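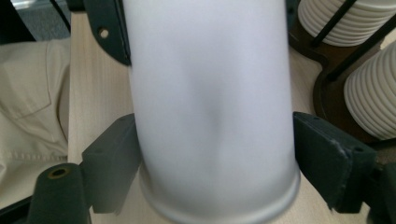
TEDTHORPE, June

My grandmother kept her opals in a jelly jar on the windowsill, and I grew up thinking that was where opals came from. She'd tip one into my palm when I'd been good (and sometimes when I hadn't), and I would tilt it back and forth until supper, chasing the little green flash that ran along one side. So when I finally got an invitation to spend a week with the opal cutters of Tedthorpe, I packed in twenty minutes and forgot my toothbrush.

Now, opal is an odd member of the gem family. Diamonds, rubies, sapphires, those are crystals, with their atoms all lined up like kids outside a classroom. Opal is silica and water. Tiny spheres of silica settle out of groundwater in cracks in the rock, and if they're all the same size and stack up neatly, light bends through the gaps and you get color. If they don't stack neatly you get potch, plain opal with no fire in it, and there is an awful lot of potch in the world. Vesela Kos has a driveway made of it.

Vesela was my host. She has been cutting for 30 years, in a shop behind her kitchen that smells of wet stone and coffee, and she put me to work before I'd set my bag down. First lesson: you don't cut opal, you ask it. She handed me a gray lump the size of a walnut and a flashlight and told me to go sit on the step until I knew which way the color bar ran. I sat there until my tea went cold. I guessed wrong! She took it back, nipped a corner off on the trim saw, and there was a thin line of blue running straight across the direction I'd picked.

The grinding is the part I could have done all day. You glue your stone to a dowel (the dop stick, and I never got tired of saying it) and work it against a series of wheels, coarse to fine, with water dripping the whole time. Opal hates heat. Let it get too warm and it can crack, and Vesela can hear the change in pitch before that happens. "Ease up," she'd call from across the room with her back to me. I eased up.

After the wheels comes polish, and everybody in Tedthorpe has an opinion about polish. Velimir Hodžić, two doors down, swears by cerium oxide on a felt pad. Birsen Yalçınkaya uses fine diamond paste on leather and thinks felt is for hats. I looked at stones from both of them under the same lamp and couldn't have told you which was which, though I had enough sense to keep that to myself at dinner.

Birsen also gave me the talk about doublets, which every opal shopper ought to hear once. A solid opal is opal all the way through. A doublet is a thin slice of opal glued to a dark backing, and a triplet adds a clear dome on top, often quartz or glass. There's nothing wrong with either one as long as the seller says so. They look gorgeous, they cost a lot less, and they shouldn't be left soaking in the sink. Turn the stone sideways and look for a dead straight line where two layers meet. If it's set in a ring with a closed back, ask.

Late in the week Todor Begović drove me out to the Anozie claim, where he still digs with a partner. It's a hole, a ladder and a winch. He's down there with a pick and a lamp, listening for a scratchy, glassy sound when the point hits. He once found a pocket that came to 151 carats after cutting, and he sold it to fix the truck that was carrying us home. I asked if he'd kept any. He reached into his shirt pocket and pulled out a sliver no wider than a pencil lead, red and orange all over, and then he put it back and talked about the truck some more.

My own stone came out at 8 carats, a lopsided oval with a pit near one end where I leaned too hard. Vesela offered to take the pit out on the wheel, and I said no thanks. It lost most of its blue in the shaping, but if you catch it by a window, early, there's a green flash along one side. I haven't decided whether to have it set. For now it's on my kitchen sill, in a jelly jar.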